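Print this message | E-mail this message

From: Eoin Brophy
Date: 2021-06-29
Subject: Re: [coast-lets] Changeover times and the cot question

Hello all,

Sorry for the slow reply, we've had a full house since Easter bar one week and I'm only now sitting down with a cup of tea and the laptop. Kilian asked the following and I don't think anyone has picked up the second half of it:

> We are taking over the two holiday flats at Lavel from my aunt and
> will be letting them ourselves from September. At the moment guests
> leave at 11 and the new ones may come at 2, and my aunt says it has
> always been a scramble. Does anyone here do it differently?
> Also, do you charge for linen separately or put it in the price? The
> agency she used listed it as an extra and people grumbled.
> Thanks, Kilian Brunner

Kilian, welcome, and good luck! Three hours for two flats is madness unless you have a second pair of hands. We did it for our first two summers at Jerik and I remember making up a bunk bed while a family of five stood on the path outside with a wet dog. Lovely people, but they could see me through the window and I could see them.

I've put my answers under headings as Hilde likes them that way for the archive.

CHANGEOVER TIMES

We now say out by 10, in from 4. I was sure we'd lose bookings over it and we didn't, or if we did I never heard about it. What people really want is somewhere to leave their bags and the car while they go down to the beach, so we cleared out the old bike shed and gave it a code lock. They drop everything there from noon and off they go. Roel Jacobs does something similar at Stakano with the porch, though he only offers it if they ring first.

One thing I would do from the start is put the times in the confirmation AND in the message you send the week before. They don't read the first one. I don't either when I go away — I look up the address in the car.

If you have the same guests back every year you'll get asked for an early key. I say yes if the place was empty the night before and no otherwise, and I've stopped feeling bad about it.

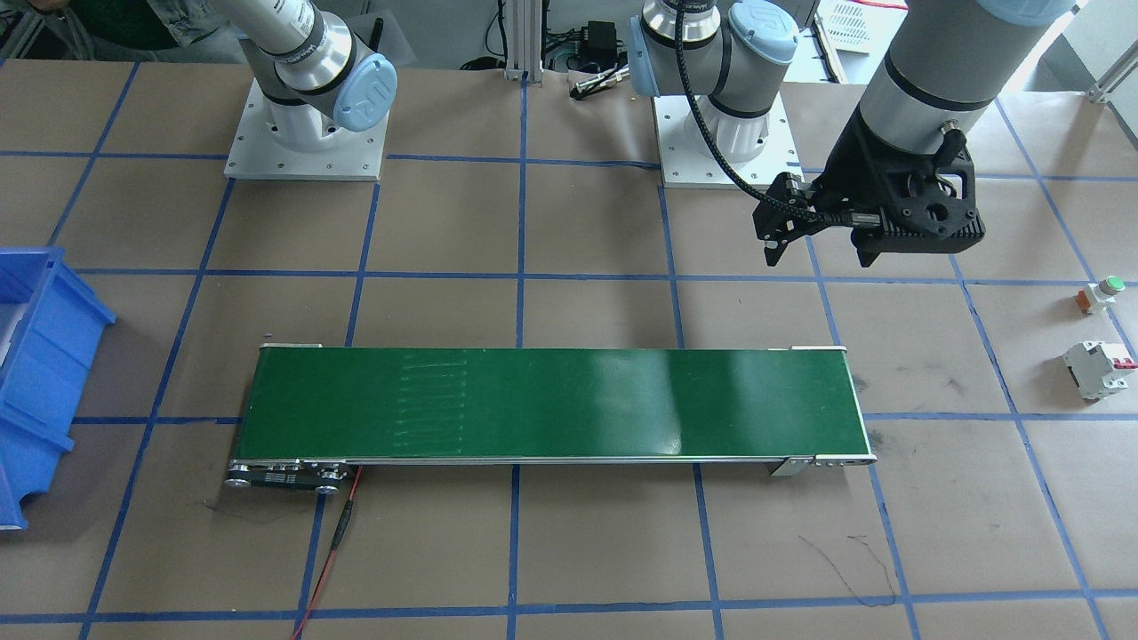

LINEN AND TOWELS

Put it in the price. We had it as an extra for years and it caused more bother than anything else, worse than the parking. Half the guests thought they'd ordered it and hadn't, the other half brought their own and then wanted to use ours. When I added up last year's laundry it came to 1,770 for the season over both apartments, so I spread that across the weeks and put the rent up a little. Not one comment. The grumbling is about the word "extra", I think, and hardly ever about the money.

Do buy more than you need. We keep 4 full sets per bed now, all plain white so they can go in together. Towels disappear to the beach and come back the colour of the dunes, so I leave a pile of old ones by the door for that.

COTS AND HIGH CHAIRS

Cauã Cordeiro asked about this one a while back. We have one cot per apartment and don't charge for it, but guests bring their own bedding for the baby. I ask for the child's age when they book (a tall two-year-old in a travel cot is no fun for anybody).

DEPOSIT

We take 300 and give it back within the week. I've kept part of it only once, over a broken shutter, and it led to such a long exchange of e-mails that I'd probably let it go next time. Dekker in the village repaired the shutter in an afternoon anyway and still has my ladder.

Kilian, do you know yet whether your aunt's regulars will be coming with the flats? If she has a list of them I'd write to every one before the autumn, even just a short note with your name and the new phone number. Ours book for the following summer before they've unpacked!

Best wishes from a very windy Jerik,
Eoin

E-mail this message | Print this message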